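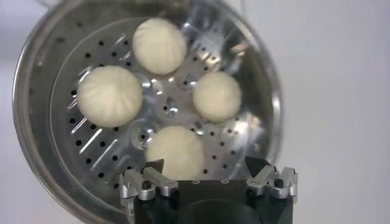 Okay, tamales. My sister-in-law's recipe makes enough for 304 people (slight exaggeration!) and I have to cut it down for a cookout in Cunbridge on 20th July. My steamer is a plain round stainless one with a flat perforated tray, and the tray sits a little lower than the rim. So do I stand them up or lay them flat? And lard or shortening?

Forums > Cooking > Corn & Masa
New posts Search Members Log in

femi_garba
Stand them up, open end on top, always. Lard. I get the Fedel tub and whip 200 grams of it till it's fluffy.

CoralieF
Sorry Femi, no. Shortening is fine, and my kids like it better. Flat works too if you only stack two deep and give them an extra half hour.

femi_garba
Flat?? The bottom ones get squashed, Coralie! I've tried it!

p_ruawai
With Femi on standing, with Coralie on the fat. Soak the husks overnight and add broth to the masa slowly, about 700 ml for a big batch, maybe less if it's humid out.

rawiri_g (original poster)
Going with lard, standing up. Can I freeze the leftovers raw?

CoralieF
Steam first, then freeze. And tell us how they come out, I still say flat.

Filed under: masa, husks, party food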